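The Mat

The bus to Cundham left at 6 in the morning and it was past nine at night and Kavitha had packed nothing. Not one thing. The bag was still under the bed where it had been since May.

She pulled it out. Dust. She wiped it with a sock, then had to put the sock in the wash pile, then couldn't remember which pile was the wash pile.

Okay. Start over.

Everything onto the bed, that was the method. Her mother's method, really. Spread the mat first so nothing picks up lint from the sheets, then throw it all down and look at it. Whatever you don't want to look at, you don't take. The mat was the old straw one, tan and light brown, the edge gone dark from all the years of hands. It had crossed the country on top of a bus once. It had been to two weddings, slept on by cousins.

The cubbies were another problem. You can't pack a shelf like that. Small things in every hole, and each one wanting a decision. Keys to what? A button, a battery, a bottle of ear drops. She stood there with her hand in one of the squares and thought, I am thirty-one and I own ear drops.

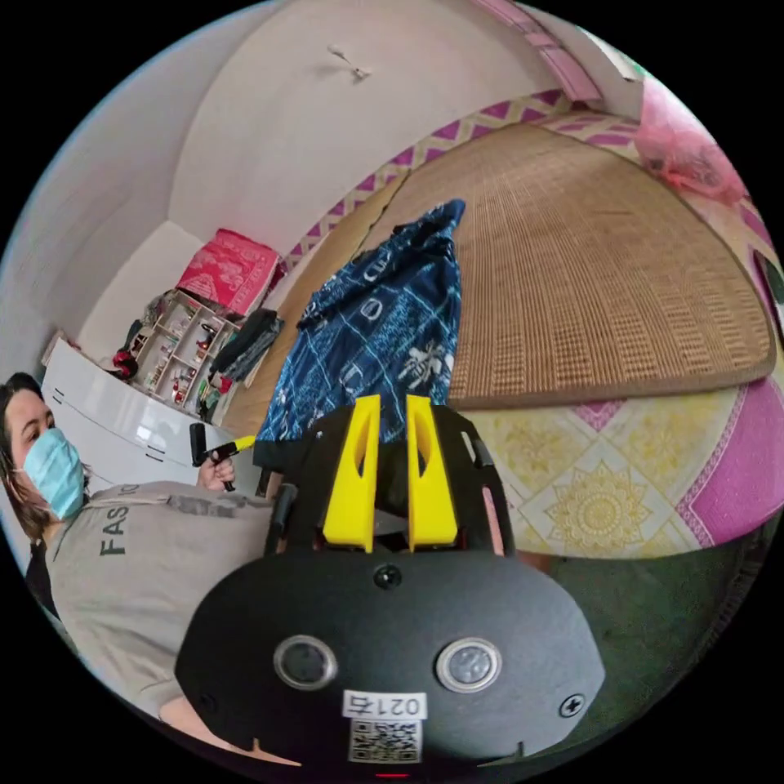
Leave the small stuff, Othmane told her over the phone, you always do this, you start with the small stuff and then it's midnight and you've got a bag full of batteries and no pants. Clothes first. Then shoes. Then if there's room you can bring your whole museum.

She said she wasn't bringing a museum.

He said last time she brought a stapler.

It was a good stapler, she said, and hung up, or meant to, and heard him laughing for a second longer before she found the button.

Clothes first. Fine. The job at Niline was 14 weeks. How many clothes was that? There'd be a laundry room, Venkatesh said there was a laundry room, but Venkatesh had also said there was a lake. She had looked at the map. There was no lake. There was a street called Lakeview and a tire place.

Shirts. Three that were nice enough for an office, folded in thirds and then in half. One with a stain she only ever saw once she was already out the door. She packed it anyway. Then took it out. Then in again, for sleeping.

Sweater, the heavy one. No. Yes. It took up half the bag by itself and she sat on it to push the air out, and the zipper still wouldn't go so she rolled it instead, tight, knees on it, and tied the sleeves around the middle like a little man with a belt.

She had 220 dollars in an envelope for the first week. It went in the side pocket. Then she moved it to her coat. Then she lay awake in advance, standing up, thinking about the coat being stolen, and moved it back to the side pocket.

Ten o'clock. Somebody upstairs was running a bath.

At the bottom of the heap were Sudheer's things. She hadn't known there were any left. She had been pretty sure, she'd done a whole Sunday's worth of finding them, back when he moved to Grustanent, and mailed the box herself and paid extra so he would have to sign. And now this, dark blue with the thin pale lines going every which way, like a map drawn by somebody on a train. He'd loved that pattern. He said it hid everything. Soup, ink, whatever.

She picked it up by one corner, just a pinch of it, the way you lift something you havent decided about.

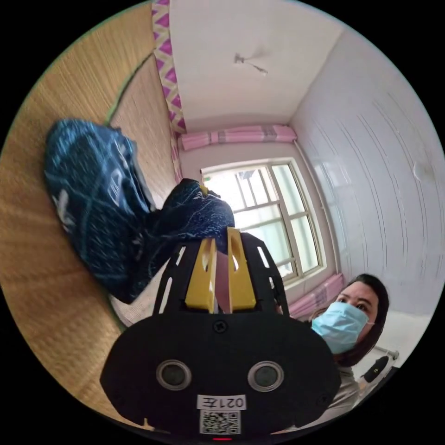
The navy one, on the straw mat.

It weighed nothing. It could go anywhere. There was a gap beside the rolled sweater exactly the right size for it and she hated that gap.

She could mail it. She'd need an envelope, a stamp, an address she had deleted and still knew. She could leave it for whoever took the room. She could cut it up for dusting, her mother would have, her mother dusted the whole house with her father's shirts and never said a word on the subject.

The phone again. Othmane.

Pants? he said.

I'm getting to it.

Kavitha.

I'm getting to it, I said.

She put the navy thing over the chair. Got the pants, two pair, no three, flat on top. Toothbrush in the morning, shoes by the door. Charger. Charger! She wrote it on her hand. She went back to the shelf and took the ear drops after all and the button too, it might of belonged to something.

Then there was only the mat. Too long for the bag, it was always going to be too long. She rolled it up and tied it with a shoelace and stood it against the door, where she would have to move it to get out.

The chair was empty when the alarm went. She didn't check the gap. She had four minutes and the mat under one arm, and the bus was already at the corner with its lights on.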